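Review: Dokel, a contact-phase segmentation method for PC assembly

Dokel is a method for cutting a long assembly demonstration into contact phases before a policy is trained on it. The authors, Covadonga Salcedo and Asger Thygesen, released it with code and a benchmark task called Mallet, in which parts are taken from a fixture plate and fitted into a desktop computer. I have spent part of September running it against our own baseline and report on both here.

The method

Training takes place in two stages. A small network first labels each time step as free motion, guarded approach or contact, using joint torques only. A separate action head is then trained for each label, with a shared image encoder. The paper claims that the split matters most for thin parts, where the approach is short and a single policy tends to blur it into the motion before it.

Installation is simple. The torque labels need a clean signal, and the default filter setting was too slow for our arm. Marcelino Carretero halved the window and the labels settled. This setting should be in the documentation and is not.

The task

Mallet is a reasonable choice of benchmark. The plate holds a hard disk drive, a processor and a memory module, each located by raised blocks, and the open tower lies on its side next to it. A thin part standing upright in a slot holder at the right end of the plate is the hardest pick, as the fingers have to come down over a narrow edge.
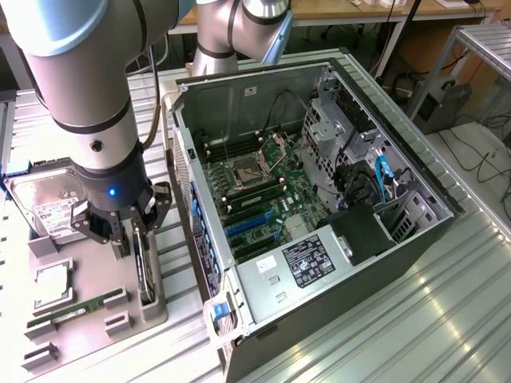

Results

We trained on 732 demonstrations and ran 955 trials, divided evenly over five random seeds. Against the single-policy baseline, Dokel made fewer failed picks on the upright part and on the memory module. On the hard disk drive the two could not be told apart. Insertion improved less than the paper suggests, and 3 of the seeds showed no gain there.

Most remaining failures began with a late switch from approach to contact. Estíbaliz Moya added a short overlap between the two heads, which removed the worst of the jerk at the switch. It did not change the success rate.

Weak points

The ablation table omits a version with hand-made labels, so the value of the learned labels is hard to judge. Training time is well above the baseline. The plate layout is fixed in all released data, and we have not tested a moved plate.

Verdict

Worth using for thin parts on a fixed plate, if torque sensing is available. For larger parts I would keep the single policy.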